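The Long Pause

By May the robot had learned to put a strawberry on a plate, and it had also learned to dither, and only one of these had been in the grant application.

The dithering was mine. I had driven the two arms through 1,524 demonstrations over the winter, sitting in a room on the ground floor of the Guzmán building with a control handle in each fist, and my habit was to bring a gripper up beside the thing I wanted and then stop. I didn't know I did it. My supervisor played back a morning's work at four times the speed, and there I was: approach, stop, grasp, lift, stop, place. At four times the speed I looked like a man trying to remember whether he'd locked the back door.

"What are you doing there?" my supervisor said.

I said I was lining up.

"You're lined up. You've been lined up for ages."

The usual thing with pauses is to cut them out. Everybody does it. You write a few lines of code that look for stretches where nothing is moving, you delete the stretches, and the demonstrations come out brisk and certain, performed by somebody who gets up at five and swims. The project was called Sernomden and its stated purpose was to find out how much a pair of arms could learn from ordinary, unpolished human driving. The first thing we did with the ordinary, unpolished driving was polish it.

It worked forty per cent of the time. I should write that as we did in the report, 40, with a decimal point and a nought after it to make it look as though more had gone on. The arm shot out at the strawberry like a heron and closed its jaws on whatever was there, and on the majority of occasions whatever was there was the table. The second arm, which was supposed to wait by the plate and steady the rim, did not wait. It had never seen anybody wait. It pushed the plate into the wall and held it there with great conviction.

I went home most evenings on the Fudine bus thinking about that plate.

The mistake that saved us was also mine. I'd like that noted, as I get few of them in my favour. One night I set a training run going on the wrong folder, the raw one, with all the stops left in: my long ones, my short ones, and one that lasted 29 seconds, during which, according to my calendar, I had been on the phone to the dentist. In the morning I found out what I'd done and kept quiet. It would be finished by lunch anyway. I thought I might as well watch it fail, then start the right one and stay late.

We ran the trials in the afternoon. The left arm came out over the table and drew up next to the strawberry, open-jawed, and stopped.

"It's crashed," said the other student, and reached for the red button.

"Give it a second," I said.

It took rather more than a second. You could hear the building's ventilation, and a trolley going past in the corridor. The right arm hung over the edge of the plate like somebody holding a door for a person who turns out to be much further away than they looked. Then the left gripper shifted a very small distance to one side, closed, and came up with the strawberry in it.

Nobody cheered. It wasn't that kind of group. My supervisor asked for it again, and it did it again, and then we put the apple in the way, and it stopped for longer, and did it again.

Eighty-one per cent. I ran the whole set twice more on different days, with the fruit in different places, because I didn't trust a number that had come from my own carelessness, and it would not go away. 81, then a bit over, then 81.

After that came the part where you have to work out why, so that it can be a finding and stop being an anecdote. We had two theories. The first, my supervisor's, was that the pauses held a great deal of very small movement, too slow for our code to call movement, and that these tiny corrections were the bit of the skill that mattered. By cutting them we had kept the travelling and thrown away the arriving. The second theory, the other student's, was that a stopped arm gives the wrist cameras a still view at exactly the moment a still view is useful. My own theory was that the arm had caught something off me, the way you catch an accent. I didn't put it forward at the meeting.

To tell the theories apart we made four versions of my winter. One had all the pauses. One had none. One had the pauses kept but frozen properly solid, every tremor ironed out of them. The last had the pauses moved to places where I hadn't made them, so that the arm would stop in mid-air on its way to nowhere. I found the last one hard to watch. It was me, but after some kind of bad news.

The frozen version came out only slightly worse than the real one, which pleased the other student and annoyed my supervisor, and the moved version came out worse than no pauses at all, which pleased everyone. It meant the stops had to be in the right places. I had, it seemed, been hesitating correctly for five months. I rang my mother to tell her and she said she was glad it had come in handy.

So we wrote it up. Stops before contact were to be kept; stops elsewhere could go. We called the method contact-preserving temporal filtering, which is a long way of saying leave it alone. There was a figure with four coloured lines and a section on limitations in which I admitted that all the data came from one operator, and that it might be a particular sort of operator. We made a video of the thing working, the left arm drawn up beside the strawberry and thinking it over, and sent the lot to Fetel, who had paid for the arms and were entitled to see the draft before anybody else did. 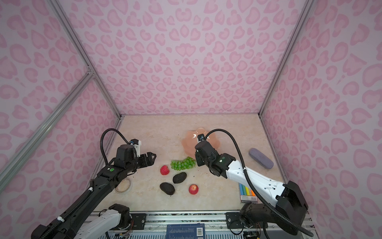 Fetel thought it was a very strong result and wondered whether the robot could do it without stopping. They had shown the video at an internal meeting and two people had asked if the connection had dropped. They fully understood that the pause was the method. They were simply asking if, for customer purposes, there was a version of the method in which the pause was less of a feature, or took place somewhere the customer wasn't looking.

The email was dated 2025-09-11 and had a smiling face at the end of it, and beneath the smiling face a list of the people it had been copied to, which was longer than the email.

My supervisor read it out in the lab in a flat voice and then read it again.

"Somewhere the customer isn't looking," said the other student. "Under the table?"

"They've paid for the arms," my supervisor said.

We tried. I'd like that noted as well. We tried running the arm at twice the speed, and it paused for half as long and missed. We tried telling it, in the mathematical sense, that stopping was expensive, and it responded by making tiny circles beside the grapes, which did not count as stopping and took longer. There is a whole afternoon of that on the drive somewhere. I know the circles well. I do them in supermarkets.

In the end the other student suggested a light. If a small lamp came on while the arm was making up its mind, people would take it that something clever was going on in there. My supervisor said this was a cosmetic measure with no scientific content whatsoever and asked how soon we could have it. We had it by the following morning. It added nothing to the score and took nothing off. We sent the new video, and Fetel replied within the hour that this was exactly the sort of progress they'd been hoping to see, and could we say in the paper that the system now featured visible deliberation.

We could not. We said it in the slides.

The paper went in, and the reviewers liked it apart from one, who wanted a second operator. That was fair. The other student sat down at the handles and I sat behind, with nothing in my fists for once, and watched a person pick up a strawberry who had no doubts about it at all. Out, close, lift, plate. There was hardly a stop in it anywhere for the method to preserve.

"You might want to slow down a bit before the grasp," I said.

"Slow down how?"

I started to explain, and got as far as the approach, and found I was holding my hand out in the air between us with the fingers open.

"Go on," said the other student.

"Give me a second," I said.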